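Maricel Estrella has spent 7 months at Novstead asking machines to deal with plastic bags, and she would like it known that the bags are ahead.

"People ask when it'll do the dishes," she says. "I'd settle for a bag."
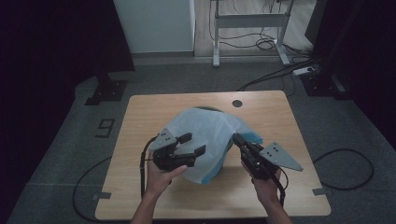
Vol. 12, No. 2

For now the grippers go where a person's hands take them. The hope is that a machine will learn from the motions — 3,000 recordings by October, if her wrists agree.

"A box stays a box," Estrella says. "Plastic is a new shape every time you touch it."

Her colleague Benoît Tessier is the optimist. He gives it two years before a shop can hand over its bagging. Estrella laughs for a while at that.

"Two years for one bag, maybe. Closing the fingers on it is the easy part."
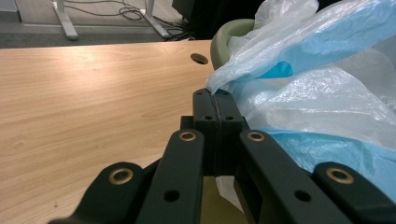

What the shops want

Romain Barbier, who runs the stockroom at Lokside, has no opinion on fingers. "Call me when it's faster than my nephew," he says. "He isn't fast."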